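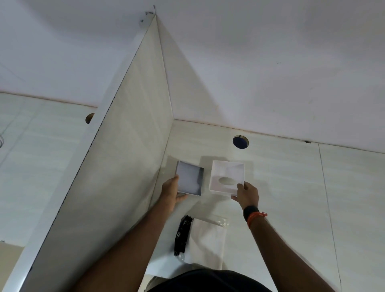 Box and lid, right-hand side of the cabinet.

About Grultside

We collect examples of people doing ordinary things with their hands, and we pass them along to the folks who are teaching machines to do the same. That's the short version, and if you only have a minute you can stop reading now with our blessing. The longer version takes in a lot of cupboards, boxes, plastic bags and bits of packaging, and we're very fond of it.

Grultside began with Minoru Nagano, who had spent years packing small electronics for a living and could not understand why a robot found it so hard to put a lid on a box. He started recording himself at his kitchen table (there were 200 of those first recordings, and he still has every one of them), and by February he had run out of kitchen and rented us a proper room. We have 2 rooms these days, and the second one has better windows.

Most of what we do falls under a project we call Haner, which is all about small packages and shelves. A person sits or stands at a cabinet and works the way they would at home: opening a box, setting the lid to one side, dealing with the plastic bag and the paper and whatever strap came along with it. The view comes from up near the person's own head, so the learning system gets both hands and the thing being handled, more or less as the person doing it would. We don't hand out a script. We name the task and let people get on with it, and if somebody likes to hold the lid in the left hand and steady the base with the right, then that's how it goes in. Watches and bracelets are welcome too. We want hands the way they come!

Our other project, Iner, is the quieter one. After an example is recorded, one of us watches it through and writes down in plain words what each hand is doing and when it changes. It's slow work and we drink a lot of tea over it. An example needs 3 people to agree on the wording before it goes into the collection, and some of our longest conversations have been over whether a lid was "placed" or "dropped." As of 2025-09-05 the collection holds 3,124 finished examples.

The first group to train on our work was Zhong, and they're still the ones who write back most often, usually to ask for more of whatever their system is getting wrong. Lately it's been clear plastic, so we've been saving every bag we can find.

If you'd like to come in and record with us, you don't need any experience. Bring your own hands and a little patience, and we'll put the kettle on.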